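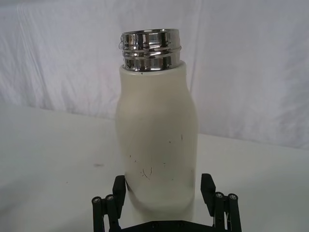 White insulated bottle, cap off. Scuffs on the lower half of the body.

Dark scratches on matte white bottle, and how to measure real capacity

Posted in Kitchen & Household > Drinkware
Asked by Young-sook Bang, 6/17/20

I have a white insulated bottle with a matte finish and a stainless screw neck. There is no label or printing left on it that gives the volume. I have two problems and would like to handle both before I put it back in use.

First, the marks. The lower half has small dark specks, thin scratches and one short curved hairline. I have washed it with dish soap and a soft sponge and they are still there. I can't feel most of them with a fingernail. The curved one I can feel slightly. I don't know if these are cuts in the coating or something sitting on top of it.

Second, the volume. I use it for an oral rehydration mix that comes in sachets, and each sachet is meant for a fixed amount of water. I tried to work it out with a plastic cup that I believe holds 300 ml to the brim. Filling from the cup and then emptying the bottle back into the cup gave me two different totals. The difference was more than I would expect from drops left inside. I repeated it the next day with the same outcome.

The bottle was bought at the Gaddale outlet last August and I no longer have the box. I do have a kitchen scale (Trarix, 1 g steps) but have not used it for this. No measuring jug in the house at present.

What I would like to know:
Is there a cleaner that will take the marks off without dulling the finish?
Which of the two totals should I trust, in or out?

Byung-chul Chae
Marked as accepted by the poster

Taking the volume first.

Trust neither. A drinking cup filled to the brim is a poor measure. The surface of the water can stand above the rim or sit slightly under it, and on a wide mouth a difference of 1 mm in level is several milliliters. You repeat that error with every cupful. On top of that you have whatever runs down the outside of the cup during the pour, and a soft plastic cup changes shape when you squeeze it. 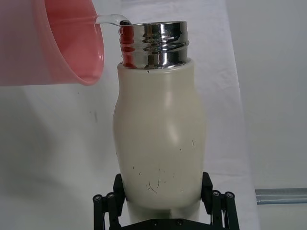

Filling from a cup. The stream goes in near the edge of the mouth.

Use the scale. Water at room temperature is close enough to 1 g per ml for any kitchen purpose.

1. Dry the bottle inside and out. Leave the cap off.
2. Stand it on the scale and press tare.
3. Fill slowly to the base of the neck. Read the weight and write it down. Call this the working volume.
4. Continue to the rim. Read again. This is the brim volume.
5. Check that the scale is rated for the total load. The bottle itself counts toward the limit even after you tare it.

Pour in a thin stream toward the end. If you pour fast into a narrow neck, air has to come out past the water going in, and it will spit. Water on the outside of the bottle is still on the scale and will be counted, so wipe it off before you take a reading.

For your sachets, the working volume is the one that matters. You need headspace to shake the mix, and the plug on many screw caps takes up part of the neck. If your bottle comes out at, for instance, 700 ml brim, do not assume you can mix for 700. Weigh in the amount of water printed on the sachet, note where the level stands, and use that level from then on. It is hard to see inside a dark interior, so a clean wooden skewer with a pencil line on it makes a usable dipstick. Stand it against the inside wall, same spot every time.

To check the cup as well, tare it empty and fill it to the height you normally do. Mine was sold as 300 and weighs out lower at any level I can carry without spilling.

As for in versus out: the "out" figure will usually be lower. A film stays on the walls, and some water collects at the shoulder unless you turn the bottle nearly upside down at the end. 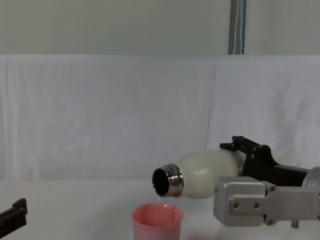
You can weigh that remainder too. Tare the dry bottle, fill, empty the way you would when serving, and put it back on the scale. What shows is the holdback. With a mix that has sugar and salt in it, rinse the threads afterward. Residue dries in the grooves and makes the cap hard to start.

Now the marks. I can't tell you from a written account if they are in the coating or on it, but you can test for it. Make a paste of baking soda and water, 60 seconds with a damp cotton cloth, light pressure, one small spot low down on the back. Rinse and look under a lamp from the side. If the spot got lighter, you have transferred material and can continue in stages. If nothing changed, the mark is below the surface and no cleaner will remove it. Stop there.

Do not use a melamine sponge over the whole body. It is an abrasive. On a matte finish it leaves shiny patches, and those are more noticeable than the specks.

Cervantes67

had the same kind of bottle, white, same kind of scratches. I used Herkach cream cleaner on mine and the specks came off but the scratches stayed. it also left a smooth area you can see if you turn it to the window. used it anyway. can't help with the volume, I just fill it

Young-sook Bang

Scale method done. Working volume 640, brim 700. Holdback after normal emptying is 4 g. The cup is the problem: it weighs 267 g at the level I had been using.

Baking soda test on one spot at the back: two specks lighter, hairline unchanged. I will do the rest of the specks and leave the line alone. Accepted the first reply.

Byung-chul Chae

That accounts for your totals. 267 is a fair amount under 300, and you were unlikely to hit the same level each way. Keep the skewer in a drawer away from the cooking ones.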